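Hepatology / Outpatient services / Open papers
October, Gernetti Working Papers in Clinic Practice

3. What patients bring to the liver clinic

3.1 Setting and sample

The Titthorpe outpatient service runs a general hepatology clinic every Friday, staffed by whoever has failed to book leave. New referrals arrive with a letter from a family doctor, a set of liver enzymes and, in most cases, a conviction that they are about to be told off. We recruited 80 adults referred with raised alanine aminotransferase and no prior specialist diagnosis. Of these, 16 withdrew before the second appointment, several of them by the time-honoured method of not answering the phone.

Participants filled in a one-page form in the waiting area, listing every prescribed medicine, supplement, tea, tincture and powder taken in the preceding month. The form was adapted from the Tjoa inventory, which in its full version runs to 200 items and has been completed voluntarily, as far as we can establish, by its developers. Our shortened version had 20.

3.2 Disclosure of supplements

The referral letter and the patient's form seldom agreed. Letters were reliable on statins, antihypertensives and paracetamol, and close to silent on anything sold beside the till at a health food shop. Turmeric capsules, green tea extract and protein blends appeared on the forms in quantity and in the letters hardly ever. When asked why they had not mentioned these products to their family doctor, participants most often said that the question had not come up. A smaller group said it had come up and they had said no, on the grounds that a supplement was a kind of food.
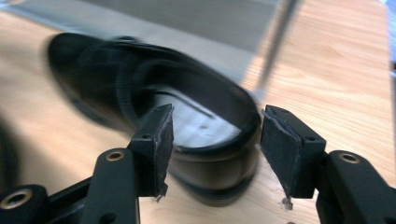 Figure 1.

We do not think this is deception in any interesting sense. The standard question, "Are you on any medications?", invites a short answer and generally receives one. Clinicians in the Grosutwood arm of the study were asked to replace it with "What do you swallow that isn't a meal?", and complained about the wording for the whole of the recruitment period. They also recorded longer lists. The wording has since been softened by a working group, and the lists have shortened again.

3.3 Alcohol

Alcohol histories were taken twice, once on paper and once in conversation. The paper figure was usually the lower, though a few participants went the other way, apparently in a spirit of fairness to the spouse seated beside them. We report both figures and favour neither. Averaging them would produce a number with a decimal point and very little else to recommend it.

Standard drinks gave particular trouble. Participants who poured wine at home into large glasses tended to record one glass as one drink, a practice we also observed among the authors. A pouring exercise with coloured water was considered and abandoned when the consulting room sink was condemned.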